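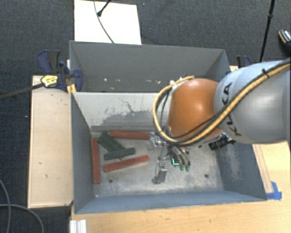 Attachment 1: front bin, scratched floor and rear wall, with red and green blocks in it

Ticket 468
Product: Ragab open-topped bin, grey
Supplier: Sarkik
Site: Trorkirwood
Opened: May 2020
Status: Closed
Category: Wear and surface damage

Reported problem

The front bin is leaving pale dust on the blocks. We wipe them before they go back on the shelf and the cloth comes away with a whitish smear, worse on the dark green ones because it shows more. The bin at the back of the same bench has had the same use and does not do it.

The floor of the front bin is badly scratched and has white abrasion marks. On the rear wall there is a wide dark scuff low down, and above it some thin dark lines that branch. We would like to know whether those lines are cracks, and whether the bin needs replacing. There are also small round holes in the floor. Please confirm these are meant to be there.

Reply from Sarkik support

Thank you for the photo. The holes are drain holes and are part of the bin. They should be left open. If you keep anything small enough to fall through, fit the mesh liner (part 767).

We can't tell a scratch from a crack in a picture. Please take everything out of the bin and try the following:

1. Wash the inside with warm water and washing-up liquid. Rinse and leave it to dry fully.
2. Run a fingernail across each of the branching lines. Note whether it catches.
3. Press on the outside of the rear wall with your thumb, behind the lines. Note whether any of them open.
4. Pour a little water into the bin on a tray, tilt it so the water sits against the rear wall, and leave it for 10 minutes. Keep the drain holes clear of the water or tape them from underneath first.

Please also tell us what cleaner you have been using.

Update from site

Washed as described. The first lot of water was cloudy. Most of the low scuff came off with a soft brush, so that was dirt. The branching lines faded a bit but did not go.

Fingernail catches very slightly on one line, not on the others. Nothing opens when pressed. Outside of the wall stayed dry in the water test.

Cleaner: cream cleaner and a green scouring pad, used whenever the bin looked grubby. The back bin has only ever been wiped with a damp cloth – two different people look after them.

Reply from Sarkik support

The lines are surface scratches. No replacement needed on that account.

The dust is very likely to be from the scouring. Cream cleaner leaves a white residue in scratches, and the pad makes more scratches for it to sit in. Stop using both. Wash once more, rinse twice, and wipe round the drain holes, where residue tends to collect.

If dust still comes off after that, a fine wet-and-dry sheet (300 grit) used lightly under water will take down the raised edges of the scratches. Do the floor only. Don't sand the walls.

Update from site

Second wash done, rinsed twice. There was a ring of white paste round each hole, now picked out with a cocktail stick. Blocks washed as well and put back.

After a week of normal use the cloth has a faint mark after wiping the green blocks, nothing on the red. We have not sanded it and would prefer not to unless it gets worse.

One further question. Braltico sell a felt mat cut to fit this size of bin. Would that be suitable?

Reply from Sarkik support

We haven't tested that mat. Felt will cover the drain holes and hold water, so lift it out whenever the bin is washed and dry the two separately. Our own mesh liner leaves the holes clear, but it is harder and won't do much to quieten the blocks.

Update from site

Understood. We'll go without a mat for now. Scouring pad removed from the bench and a note put up by the sink. Happy to close.

Closed by Sarkik support. Resolution: cleaning method changed, no parts sent.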